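Teaching by Demonstration (robotics)

From the Udthorpe Open Workshop Encyclopedia. Entries here are signed and written in the first person, so expect opinions.

Teaching by demonstration is the name I use for any way of getting a robot to do a job by doing the job yourself, with the robot recording. You'll also see "programming by demonstration," "learning from demonstration" and, in papers where the robot copies a person fairly directly, "imitation learning." People argue over where one ends and the next begins. I gave up on that argument a while back and I'll use "demonstration" for the lot.

Two main methods

The first is hand guiding, or kinesthetic teaching if you want the long word. You take hold of the arm, the motors go slack enough to let you push it, and you walk it through the motion while the joint sensors write everything down. It's lovely for short jobs with one arm! You feel the contact through the metal, so when a peg starts to bind in its hole you know it right away. It gets tiring, though, and your own arms and shoulders end up in front of the cameras, which matters a lot if the robot is supposed to learn from what the cameras saw.

The second is remote control, usually called teleoperation. You stand off to the side and move something else (a joystick, a pair of handheld trackers, a small copy of the arm) and the real arm follows. The small-copy version is often called leader and follower, and it's the one I like best, mostly because a beginner can pick it up in an afternoon. What you lose is touch. Unless the leader pushes back on your hand, you're judging grip by eye, and new operators tend to squeeze everything far too hard.

Two arms at once

Work with two arms deserves its own section because it's where I've seen the most bad recordings, plenty of them mine. Passing a thing from one gripper to the other, or holding it with one while the other works on it, means two motions have to agree in both place and time. Tall, narrow objects are a good workout for this. There isn't much surface to hold, a small error at the bottom becomes a big one at the top, and both grippers want the same few inches of space.
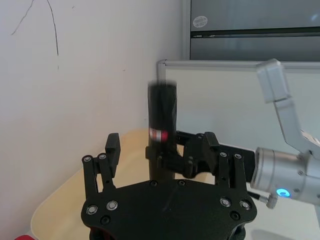

How many demonstrations does a robot need for one task?

It depends on how much the task varies. A motion that's the same every time can be taught from a single good recording and simply played back, while a learned policy for a task with changing positions usually takes dozens, and often hundreds.

For a sense of scale, the Fultitz set, which our workshop put together in October, has 700 recordings spread over six tasks. We planned on 100 for each and then kept going on the ones that gave us trouble. The handover task ended up with 139, and I'd still have liked more with the object standing at odd angles.

What makes a good recording

Smoothness helps, and so does deciding what you're going to do before you start. If you pause in the middle to think, the pause goes into the data, and a policy trained on it may learn to stop there too (ours did, at the same spot, over and over). I also tell people to keep some of their recoveries. If the grip slips a little and you fix it, that's useful stuff, because a robot that has only seen perfect runs has no idea what to do after a small mistake.

Variety matters as well. Move the starting position, turn the object, switch operators. Just don't switch strategies halfway through a set. If half the recordings grab from the left and half from the right, a simple model may split the difference and grab nothing.

Playback and learning

Straight playback, sometimes called record and replay, repeats the stored path. It's fine when a fixture holds the part in place. A learned policy takes in camera views and joint readings and picks the next motion from those, so it can follow a part that has moved. In between sit methods that store the path as an adjustable shape, which you can stretch toward a new end point. The Sobczak notes, our in-house guide, cover those at more length than I can here.

See also: Skemov leader arm; Gripper force limits; Wrist cameras; Record and replay

Last edited April 20, 2022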